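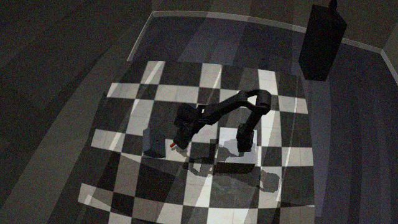
Fig. 5. Simulated cell: arm on its platform, gripper down by the red piece, blue-gray box beside it.

Handout 7: Setting Up a Cell in Simulation, and How Much of It to Believe

Read this before the lab. Bring a printed copy, because you will be writing on it.

The usual sales line is that you build the cell in software, get it running there, and then copy the settings over to the floor. Vendors say it, and so does the Utora manual, in its first chapter. I have watched enough cells get set up to doubt it. A simulated cell is good for some checks and close to useless for others, and most of the trouble comes from mixing them up.

What Fig. 5 can tell you

Reach, first. The elbow is high and the forearm slopes down to the work. If your arm has to stretch out nearly straight to get to the part, move the base before you do anything else. On paper everyone puts the base too far away.

Clearance, second. Look at how little room there is between the red piece and the box. A straight move in from the box side is asking for a collision. Come in from above or from the arm's own side, and set an approach point well clear of the box. Run the path slowly and watch the wrist as well as the gripper tip. People watch the tip and hit things with the wrist.

What it can't tell you

Whether the grip will hold. Contact in a simulator is a guess with settings. You can make a bad grasp work by raising the friction number, and every year somebody does. If you change friction to get a pass, write down the old value and the new one. I will ask.

Whether the base is level. In software the platform is flat by decree. On the bench it is bolted down by a person with a wrench, and it moves. The Hevano bench has been shimmed twice and I still wouldn't trust it without a level.

What the cables do. The model has no cable bundle to snag. Real ones catch on the elbow, usually on the move you tested least.

Whether the light is any good. Dim scenes with long shadows are useful for finding out if your part detection falls over. Passing in one rendered scene proves that it passes in that scene.

Setup order for the lab

1. Load the Werkholm cell file. Check the units. The file was once saved in inches and nothing in the program warns you.
2. Set the base frame from the platform, then type in the tool offset from the sheet. Do not accept the default offset.
3. Jog each joint by hand, both directions, at low speed. Compare the direction with the sheet. A flipped sign is the most common fault we see.
4. Teach the approach point, the pick point and the retreat point. Save.
5. Run 113 cycles with the part position shifted a little each time. Log every miss, including the ones you think are the simulator's fault.
6. Repeat steps 2 and 3 on the real arm before you run anything. Hand on the stop button.

Step 6 gets skipped. The argument is always that the numbers already worked, and they did, in a model that has no bolts.

For next time

Read section 2 of the Hordiienko notes on base calibration. They are dry and too kind to the software, but the procedure is sound. Write half a page on one setting in your cell file that you can't justify, and how you would measure it on the bench.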